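Perguntas frequentes – Povine, oficina de restauro e móveis por medida

Reunimos nesta página as perguntas que recebemos mais vezes por correio electrónico e ao balcão. Se a sua dúvida não está na lista, escreva para nós pelo formulário de contacto e a Wanda Okafor responde, normalmente no mesmo dia.

Que tipo de móveis aceitam para restauro?

Aceitamos armários, cómodas, mesas, cadeiras e arcas de madeira maciça ou folheada. Não trabalhamos com vime, nem com móveis de jardim que ficaram muitos anos na chuva, porque o preço do trabalho fica quase sempre mais alto do que o valor da peça. Para estofos temos colaboração com a casa Drestwood, que fica na mesma rua. O cliente pode deixar tudo connosco e nós fazemos a entrega lá.

Como posso pedir um orçamento?

Envie-nos três fotografias do móvel: uma de frente, uma de lado e uma do estrago principal. Escreva também as medidas (altura, largura e profundidade) e diga em que andar mora e se o prédio tem elevador. Com estas informações fazemos uma primeira estimativa, que é gratuita. O orçamento definitivo só pode ser feito quando vemos o móvel na oficina ou em sua casa.

Quanto custa o restauro de um armário?

Depende muito do estado. Para ter uma ideia, um armário pequeno de duas portas, com limpeza, colagem das juntas e acabamento novo em cera, custou a uma cliente nossa 405 euros no último mês de Maio. Se há caruncho ou se faltam partes da folha, o preço sobe. Os trabalhos de marchetaria são calculados à hora.

Têm de retirar o verniz antigo?

Nem sempre. Muitas vezes basta uma limpeza cuidadosa e um polimento, e o móvel guarda a cor que ganhou com o tempo. Antes de decidir, fazemos um pequeno ensaio numa zona escondida, por exemplo na parte de trás de uma porta, e mostramos o resultado ao cliente. Quando o verniz está partido ou a descascar, aconselhamos tirar tudo e começar de novo.

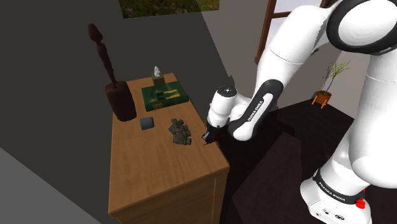 Quanto tempo demora o restauro de um armário?

Em geral, entre três e nove semanas. A colagem e a secagem não podem ser apressadas, e no Inverno cada camada de acabamento precisa de mais tempo. Na altura da encomenda damos uma data prevista por escrito, e se houver atraso telefonamos.

As portas do meu armário já não fecham bem. Tenho de o levar à oficina?

Em muitos casos, não. Verifique primeiro se o armário está nivelado: um chão inclinado é suficiente para torcer a estrutura e deixar as portas fora do lugar. Ponha uma cunha fina debaixo do pé mais baixo e experimente outra vez. Depois aperte os parafusos das dobradiças. Se um parafuso roda sem prender, o furo está gasto e tem de ser enchido com um pedaço de madeira e cola. Não lixe a borda da porta em tempo húmido, porque a madeira encolhe depois e fica uma abertura feia.

Qual é a diferença entre cera e óleo?

A cera fica mais à superfície, dá um brilho suave e é fácil de renovar em casa. O óleo entra na madeira e protege melhor contra a água, por isso o recomendamos para mesas de comer e bancadas. Nós usamos a cera Kurnent, que também vendemos em latas pequenas. Uma camada por ano chega para um móvel que não é muito usado.

O meu móvel tem caruncho. Posso trazê-lo?

Pode, mas avise antes. O móvel deve vir embrulhado em plástico e entra directamente na sala de tratamento, sem passar pelas outras peças. Pó claro debaixo de um furo é sinal de que o insecto pode ainda estar activo.

Fazem recolha e entrega?

Sim, dentro da cidade e nos concelhos vizinhos. A recolha é feita à quarta-feira de manhã pelo Tobias Ambrose e um ajudante. Por favor, deixe o móvel vazio e tire as prateleiras e as gavetas soltas.

Posso aprender a restaurar convosco?

A Lucinda Tillman dá um curso para principiantes nas instalações da oficina, com grupos pequenos. Cada pessoa traz uma peça sua, que se possa carregar à mão. As ferramentas e os materiais estão incluídos no preço. As inscrições fazem-se por correio electrónico e são confirmadas depois do pagamento do sinal.

Que formas de pagamento aceitam?

Transferência bancária, cartão ou dinheiro. Pedimos um sinal de um terço no momento da encomenda e o resto na entrega.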